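2018-01-04, by Girish Yadav
4 min read

Back in the lab today after the holidays. The heating was off since before New Year and I worked the first hour in my coat. Devendra Sisodia was already there, with his notebook open and the arm switched on, so I could not complain.

Our project has a name now. Devendra wanted Ladura, which is the name of his grandmother's street, and I wanted something shorter. We put both on the form and the office chose the first one. So we are team Ladura, table two, and the task is the same as in autumn: the arm must serve rice. It must take the spoon, bring one spoonful from the bowl to the canister, and put the spoon back. A child of four can do it. We have worked on it for 1725 tries, if I trust the log file, and I do not trust it fully, because in November it counted some tries double.

First I had to repair my own mistake from December. Before the holidays I changed the speed of the wrist and did not write it down. Today the arm moved like somebody in a hurry for the bus, and we both stepped back. I searched for almost an hour in the wrong file. Then Devendra asked, very politely, if I had maybe touched the settings on the last day. I had. I wrote it in the notebook now, with the date and with my name, so that it hurts a little.

After that we did the calibration, and it went better than I expected. Then we cooked nothing, as usual. The rice stays uncooked for the whole project. Our teacher decided this in the first week, and I was disappointed then, but now I think cooked rice would be a different project and a much worse one.

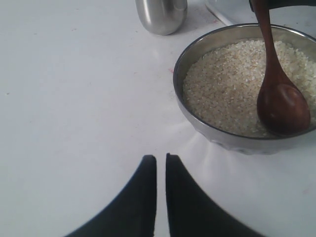
The handle is the problem. When the fingers close on it too high, the spoon turns in the grip, and all the rice falls before the arm is over the table. When they close too low, the tips push into the grains and the force reading becomes nonsense. Devendra believes we need rubber on the tips. I believe we need to come from another angle, more from the side. We discussed this in a friendly way for a long time and then tried my idea first, only because rubber must be ordered and an angle is free.

I ran 77 tries before lunch and after lunch together. I will not write all the results here, they are in the log. The short version is that the grasp is better and the pouring is worse. From the side, the arm must make a long turn with the elbow at the end, and during this turn the spoon is not level. I watched rice fall on the floor so many times that I started to hear it also when it did not fall.

In the afternoon the students from team Jimley visited our table. They do the folding of small towels, and they are ahead of everybody. One of them asked why we do not slow down only the last part of the movement. I said we tried it. This was not true. We had talked about trying it, in autumn, and in my head it had become the same thing. When they left I told Devendra, and he laughed and put it on the list for tomorrow.

He also showed me how he labels the tries. He writes a short sentence for each one, for example "touched handle, slipped left". I only write good or bad. His way takes more time, but when we looked for the tries where the spoon turned, he found them in one minute and I could find none of mine. So I have to go back and label my old ones again. There are over 3000 rows in my part if I include the simulation. I will start with the real ones.

On the way home I bought oranges and missed the first bus. I wrote to my sister that the demonstration is in July and she should come, and she asked if there will be food. I answered that there will be rice.

Tomorrow: slow last part, new labels, ask about the price of rubber. And sweep under the table before the cleaning lady sees it.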